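Lumbantobing cutting boards are back on Etcombe market, and the line is already long
16 Oct 2019

If you've been wondering where the maple board stall went after last May, I have good news. It's back at the Etcombe covered market, same corner by the fish counter, and I went down early to get a look before the crowd did. I failed. There were 21 people ahead of me and most of them had brought their old boards along in shopping bags (the stall is doing free oiling again until the end of the month, so dig yours out of the cupboard!).

For anyone new in town, Lumbantobing is the little workshop out on the Platetti road that glues up boards from maple strips. They used to sell at the market twice a month, then the roof over that side started leaking and the whole row had to pack up. The row is open again now, with new lights and a floor that doesn't slope toward the drain, and I can't tell you how nice it is to shop there without stepping over buckets. 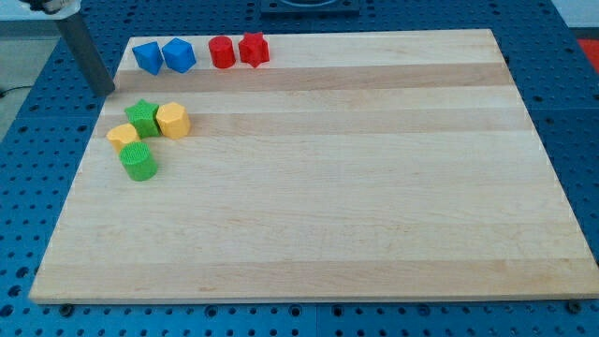

Prices have gone up a little. The big board is $86, the bread board is less, and there's a bin of seconds under the counter where I found one with a knot near the corner for next to nothing. I asked if the knot would be a problem and was told to keep it oiled and stop worrying. The workshop made 196 boards over the summer while the stall was closed, and they're bringing them in a few at a time, so if the size you want is gone, try again the next week.

They've also changed their oil. It used to be one that smelled like a paint store for days — I loved the boards and hated the first week with them — and the new one is made by Stasesico and smells like almost nothing. You get a small tin with every large board. Wipe it on, leave it overnight, wipe off whatever is still sitting on top. My mother would have used salad oil and it would have gone sticky by Thanksgiving, so please don't do that.

One thing I didn't know: they'll sand out knife marks for $4 a side. Mine has years of onions and bread in it and I'd been planning to just flip it over and pretend. You leave it at the stall with your phone number taped on and pick it up the following week. 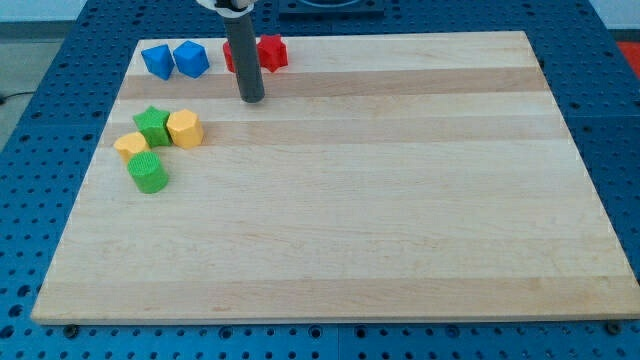 Another shopper in line told me the sanding is worth every cent, but that you should ask them to go easy on the edges, as hers came home rounder than she wanted and now it slides a bit when she's cutting squash. She puts a damp dish towel under it and says she'd still have it done again. I've written "easy on the edges" on my tape just in case.

The stall opens at eight and packs up when the fish counter does, usually a little after one. They take cards now, but the reader was slow when I was there, so bring cash if you're in a hurry. Parking behind the market is free for the first hour.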